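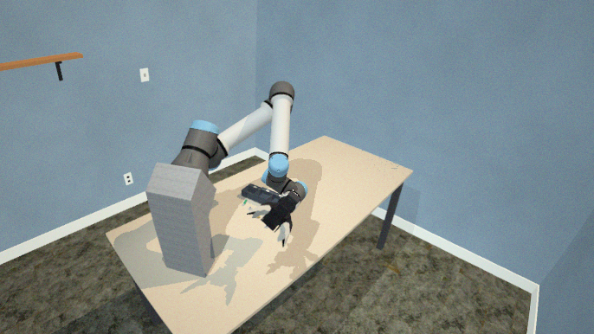 Figura 2. Vista simulada da sala, com a mesa comprida e o chão de alcatifa escura.

3.2 O ruído dos passos

Convém que nos demoremos um pouco na alcatifa, tantas vezes esquecida por quem estuda, com todo o carinho, a acústica das salas pequenas. Das 2890 respostas recolhidas em Runano, 2377 referiam os passos no corredor como o incómodo maior, bem à frente das vozes, e foi com gosto que voltámos a ler os comentários deixados em agosto.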